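The Year I Learned to Shop My Own Kitchen

February 14, 2021

I used to be a person who bought cilantro four times a month and ate it maybe once. You know the bunch I mean. It goes into the drawer looking like a bridal bouquet and comes out as soup. I never felt guilty about it, because it cost less than a bus ride and because I had forgotten it by the time I was back at the store buying the next one.

Then last March happened, and going to the store became a whole production. There was a line outside the Rosser market, with tape on the sidewalk to tell you where to stand, and by the time you got in, the flour was gone and so were the beans. I started going once every two weeks. And for the first time in my adult life I had to think about what was in the house before I thought about what I wanted for dinner.

So I started keeping a list. Nothing fancy! It was a legal pad on the counter, and every time I threw food out I wrote down what it was and what I guessed it had cost me. I figured I'd fill half a page. By the end of the first month I had 31 lines. Bread heels, half an onion (again), three kinds of leftover rice, a tub of sour cream I had opened for exactly one baked potato. I added it all up over the year, and last week I got to the bottom of the final page: 301 dollars. Straight into the trash, one limp carrot at a time.

What got me was how little of it was real cooking gone wrong. I burn things, sure, but I eat them anyway. The waste was all optimism. I'd buy for the woman who was going to make a big salad every night, and then the woman who actually lived here would come home tired and have toast.

The fix that worked best was also the dullest. I stopped filling the refrigerator. I'd grown up in a house where a full one meant everything was fine, and a shelf you could see the back of meant somebody had better get to the store. It took me months to shake that feeling. But food you can see is food you eat, and food that's wedged behind a gallon of milk and a jar of pickles might as well be on the moon.

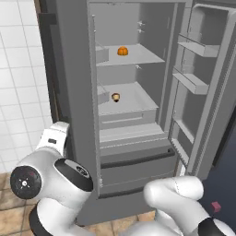 I also quit treating the date on the package like a court order. My grandmother never looked at a date in her life. She smelled things. She'd hold the milk up to her nose, think about it, and then either pour it on your cereal or turn it into pancakes. I'm more careful than she was about meat and fish, and I'm not telling anybody to gamble with chicken. But yogurt? Hard cheese? Eggs that have been kept cold the whole time? I had been tossing those out the morning the date went by, like they had turned into pumpkins overnight.

Soup turned out to be my best friend. There's a recipe that came to me from a neighbor in Worik, where I lived for two winters, and it hardly counts as a recipe at all. You cook an onion slowly in more butter than you think you need, then add whatever is getting tired, then water, salt and a rind of cheese if you have one. Let it go for nearly an hour. I've made it with broccoli stems, lettuce (yes, lettuce – it's lovely), the last of a roast, a lonely sweet potato. The only flop was a beet that turned the whole pot the color of cough syrup, and even that tasted fine once I shut my eyes.

And I freeze everything now. Bread gets sliced first so I can take out two pieces at a time. Herbs get chopped and packed into an ice tray with oil, which finally solved the cilantro problem. Bananas go in peeled, please, because I learned about unpeeled ones the hard way and lost most of a fingernail. I write on masking tape what each thing is, since frozen gravy and frozen applesauce look exactly alike and one of them does not belong on a pork chop. Well, maybe neither of them is a disaster there. But you wouldn't want the gravy on your oatmeal.

I wrote a short piece about all this for the Dutau newsletter in the fall, thinking a handful of people would skim it. The mail went on for weeks! People sent me their grandmothers' tricks, and photos of their own lists, and one very long letter on the subject of celery. (Wrap it in foil. It really does stay crisp.) Quite a few of them were a little cross with me too, and I think they had a point.
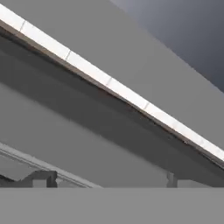 One reader in Usari wrote that she was glad I'd found my way to thrift, but that in her house it had never been a project. She had raised four kids on one paycheck, she said, and she'd like to know who all these people were with sour cream to spare. She added that if I really wanted to save money I should stop buying salad altogether and plant a row of chard, "which you could not kill if you backed the car over it."

I've read that letter a good many times. I don't have a yard, but I do have a windowsill that gets sun until lunch, and there's a pot of chard on it now. It has five leaves. I ate the sixth one last night, in soup.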